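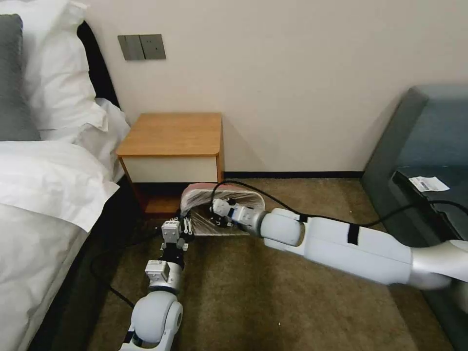
Bed, nightstand and carpet in a hotel-style room.

Week 4 handout: How a reality show picks its cast

Welcome back, everybody. Last week we got a bit carried away with theme songs (my fault, I know), so we still have the second half of the casting unit to get through, and I'd like to start with Delacroix, the dinner-party series you all watched over the break.

The thing to remember about a show like Delacroix is that the women are hired as a group. A producer may adore one person on tape and still pass on her, for the simple reason that there is already somebody loud at that table. Look back at your notes on the season two reunion, the long one, 47 minutes before the first ad break in the streaming cut, and ask yourself who is talking and who is being talked about. Those are two different jobs, and both of them get paid – though seldom the same amount!

Now compare Sunier, which threw out most of its cast after one slow season. The open call brought in 284 tapes, and 60 people were asked to a second interview. I would love for you to think about what those second interviews were for, when the tapes already showed who was funny.
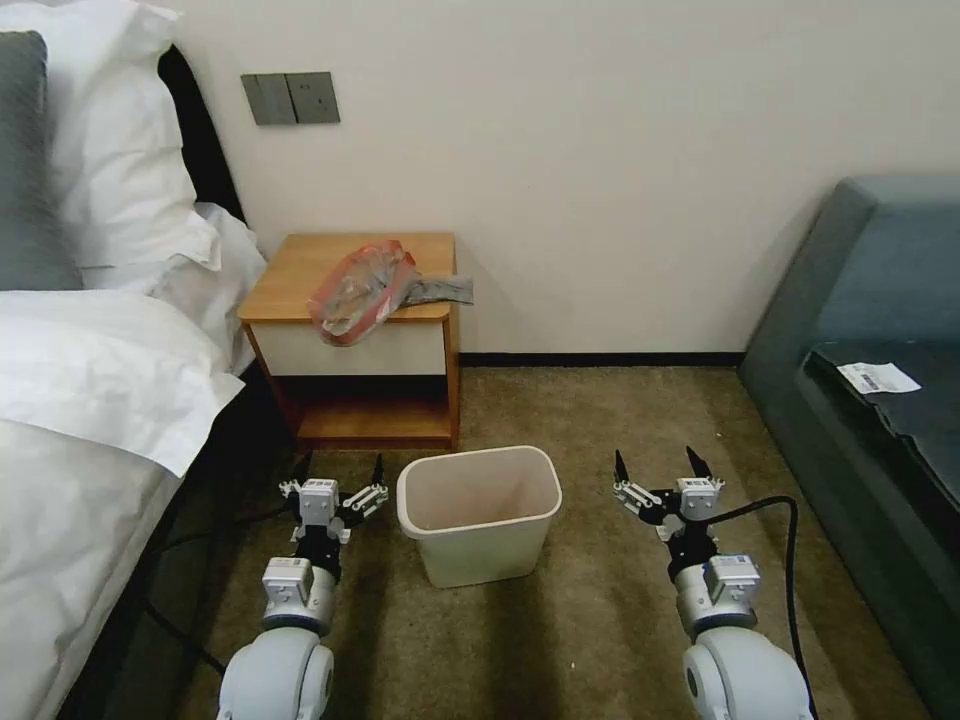 Priya wrote on the class board that she thinks the second interview is there to find out who already has a grudge, and that Sunier only got good once two old friends stopped speaking. I think she's on to something, and we'll take it up in section.

Please also read the Wirnside chapter in your packet, from page 255 on. It's a slow start, but do stick with it, the part about the "calm newcomer" is lovely and will help you a great deal with the paper.

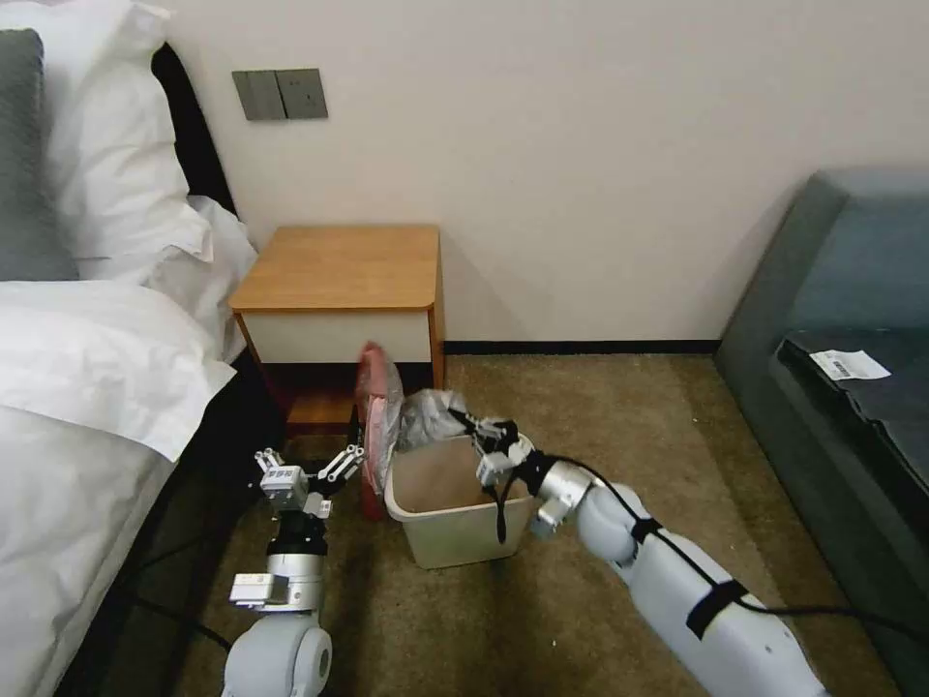
Bed and pillows, with the switch panel on the wall above the headboard.

For the paper, choose one newcomer from Delacroix or Stustbridge and follow her through three episodes. Note who she sits beside, who she calls first after a fight, and how often the editors cut to her face while other people are yelling. Drafts are due by noon.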